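Diary of the Residence Office, Hlongwane House
7th June

The day began with the handover from the night desk. Mr. Mabaso reported a quiet night, apart from a smoke alarm on the second floor shortly after one. The alarm was traced to a toaster and reset. The resident concerned has been spoken to and has apologized in writing. The toaster remains in her possession, as the house rules permit toasters in kitchens, and she has agreed to keep it there.

I opened the mail at eight. It contained the water account, two parcels for residents who moved out last October, and a letter from Jundura, the company that services our boilers. Jundura proposes to bring its annual visit forward and asks for access to the basement for a full working day. I have replied that the date is acceptable provided the hot water is restored by six in the evening. The last visit ran well past that hour and produced more complaints than any other matter in the past year.

## Closing of the spring term

The greater part of the morning was given to the move-out. Twenty rooms are to be vacated by the end of the week, and 11 of these had been inspected by noon. The standard was generally good. Two rooms will require repainting on the wall behind the desk, where adhesive strips have lifted the surface. One mattress has been set aside for replacement. Room 14 was found locked, and its occupant, Mr. Vogler, could not be reached by telephone. He returned shortly before lunch, having been at the dentist, and the inspection was completed in his presence without remark.

I wish to record that the new inspection form is an improvement on the old one. It fits on a single sheet, it is signed by both parties, and it leaves enough space for comments. The former version ran to four pages, and in my experience the last two were seldom filled in. Ms. Nkuna, who drafted the new form, has been thanked. She has asked whether the line on window locks might be moved to the top, as it is the item most often missed, and I have agreed to this for the next printing.

Deposits were discussed at some length. The standard deposit is 300, and it has been our custom to return it within a month of departure. Mr. Krasniqi in accounts would prefer to return all deposits on one date at the end of the quarter, which would certainly simplify his work. I could not support this. A student who leaves us in June and must pay a deposit elsewhere in June cannot reasonably be asked to wait. We settled on two payment dates in each month, and a notice will be sent to residents to that effect.

## Articles left behind

The lost property cupboard was emptied and its contents entered in the register. As in previous years, the bulk consisted of single gloves, phone chargers, umbrellas and kitchenware. A number of small bags and pouches were also entered, among them one in light blue with a pattern of kiwi and lemon slices. Articles bearing a name will be returned by mail where an address is held. The remainder will be kept until October and then offered to the charity store on the corner.
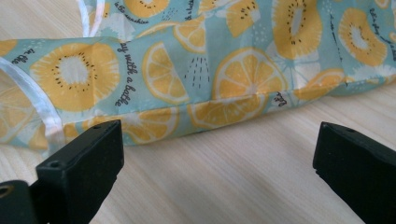 ## Garden and grounds

In the afternoon I walked the grounds with Mr. Potgieter. The hedge along the east path has recovered well from the hard cut it received in the winter, and the doubts I expressed at the time in this diary were misplaced. The lawn is less satisfactory. There is a bare strip beside the bicycle stand where residents leave the path to save a few steps. Mr. Potgieter has reseeded it twice and is not inclined to do so again. He suggests laying stepping stones and accepting the shortcut. I am in favor, subject to cost.

The vegetable beds are now in full use. Beans and chard are doing well, while the lettuce has been lost to slugs. A request has been received from the residents' gardening group for a second water barrel. I have approved it, on the condition that it has a fitted lid.

We also looked at the bench under the plane tree, where one slat has split along its length. It has been taken out of use until a new slat can be cut. Mr. Potgieter believes he has suitable timber in the shed.

## Accounts and correspondence

The cost of the spring repairs has been totaled at 2,631. The largest single item was the replacement of the laundry room door, which had swollen in the frame and could no longer be closed. The figure is within the amount set aside, though little is left over for the summer, and the stepping stones may have to wait.

A proposal from Findumow for a new key card system was read and put to one side. The system is well presented, and the present keys are certainly a nuisance, but I would not wish to replace the locks while half of the rooms are empty and the other half are studying for late examinations. The matter will be raised again when the new residents have settled in.

Letters of welcome for the summer guests were signed and placed in their envelopes. I noticed that the map on the reverse still shows the old entrance to the parking lot. A correction was written by hand on each copy, and the original has been marked for amendment.

The office was closed at half past five. Rain had begun, and the windows on the upper landing were found open and were shut. Mr. Mabaso has the desk again tonight. The key to the basement is in the top drawer, and the spare is with Ms. Nkuna.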